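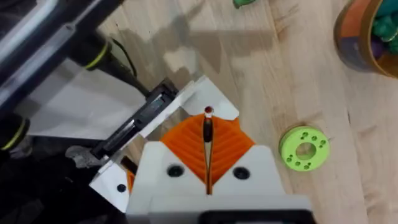
*Figura 7. Haste escura com ponta vermelha segura entre os dedos laranja da garra, vista da câmera do punho.*

## 4. Boas práticas antes de iniciar uma sessão de manipulação

Se você chegou até esta seção, já montou a garra, já passou pelos testes de comunicação do capítulo anterior e deve estar com aquela vontade de ver o braço trabalhar. A gente entende bem! Mesmo assim, pedimos um pouco de paciência, porque as regras a seguir nasceram do uso diário na oficina da Ovell em Brorville e poupam muita dor de cabeça, principalmente a quem divide a bancada com outras pessoas.

As regras valem para todos os postos com garra de dedos flexíveis. Os postos com ventosa têm um anexo próprio, revisto pela Liudmyla Kobzar em julho, e não devem ser operados só com o que está escrito aqui.

### 4.1 Preparar a mesa

1. Avise quem estiver por perto de que vai ligar o braço e espere uma resposta. Um aceno com a cabeça serve.
2. Retire da mesa tudo o que não pertence à tarefa: canetas, chaves, copos, o celular que sempre fica esquecido no canto.
3. Disponha os objetos da tarefa conforme a folha do posto. Peças baixas, como o disco verde-limão com o furo grande no centro, ficam deitadas no tampo; recipientes cheios vão mais para a borda, fora do caminho direto entre a posição de repouso e o ponto de pega.
4. Passe um pano seco na madeira. Pó e migalhas grudam nas nervuras dos dedos e depois dão um trabalhão para sair.
5. Confira se os cabos têm folga para o movimento completo e se nenhum deles encosta numa articulação.

> **Nota.** A sombra do braço cai sobre o tampo e muda de forma conforme ele se desloca. Se a sua tarefa depende da câmera do punho, deixe a iluminação do posto como está durante toda a sessão, mesmo que o sol da tarde entre pela janela e dê vontade de apagar a luminária.

### 4.2 Verificar a garra

1. Com a alimentação do braço **desligada**, olhe os dois parafusos na face superior do corpo branco, um de cada lado da ranhura central. Se algum girar com a mão, reaperte com a chave do posto e anote no caderno.
2. Passe o dedo pelas nervuras diagonais, de baixo para cima, procurando rasgos. Um dedo rasgado se troca sempre junto com o par, mesmo que o outro pareça novinho em folha.
3. Verifique o trilho preto e a braçadeira metálica cinza ao lado da placa branca. Empurre de leve: não deve haver jogo.
4. Ligue a alimentação, afaste-se e faça 2 ciclos completos de abertura e fechamento sem objeto.

> **Cuidado.** Os dedos são macios, mas o mecanismo que os move não é. Nunca segure um objeto entre eles com a mão enquanto o braço estiver energizado, nem para "só ajeitar um pouquinho".

### 4.3 Pegar hastes e outros objetos finos

Objetos finos pedem um carinho especial. Uma haste da grossura de um lápis tem pouca área de contato e pode girar entre os dedos quando o braço acelera, de modo que convém seguir a ordem abaixo sem pular etapas, ainda que você já tenha feito isso dezenas de vezes.

1. Escolha no painel o perfil de objetos finos, número 383 na lista padrão.
2. Centralize a haste no vão entre os dedos, paralela a eles. A ponta colorida deve ficar livre, acima das extremidades da garra, de forma que a câmera consiga enxergá-la.
3. Feche devagar, até os dedos começarem a ceder, e pare ali. Apertar mais deforma as nervuras e não melhora a pega.
4. Levante o braço na velocidade mínima e observe a ponta. Se ela inclinar, pouse a haste, abra a garra e volte ao passo 2.
5. Só então libere a velocidade normal da tarefa.

> **Nota.** O Hryhorii Bondarchuk prefere fazer o passo 4 duas vezes, e os postos do setor Whitfield adotaram o hábito dele. Nos demais é opcional, mas recomendamos bastante a quem está começando.

### 4.4 Durante a sessão

- Mantenha a mão livre perto do botão de parada, sem apoiar o cotovelo na mesa.
- Se um objeto cair ou rolar, pare o braço antes de buscá-lo. Sem exceções, por favor!
- Não troque de operador com a garra fechada sobre um objeto. Pouse, abra, recolha o braço e passe o comando.
- A cada 24 pegas, faça uma pausa curta e repita os passos 2 e 3 da seção 4.2, com a alimentação desligada.

### 4.5 Encerrar e registrar

1. Pouse o último objeto e leve o braço à posição de repouso.
2. Desligue a alimentação e espere as articulações pararem por completo.
3. Guarde as peças na caixa Grirance do posto, com as hastes separadas das peças impressas.
4. Preencha o caderno: nome, perfil usado, objetos derrubados e qualquer barulho estranho, por menor que seja.

Dúvidas sobre os perfis de pega vão para a Nia Dafis. Dedos de reposição se pedem à Valentyna Onyshchenko, de preferência antes das 16h, indicando o número do posto.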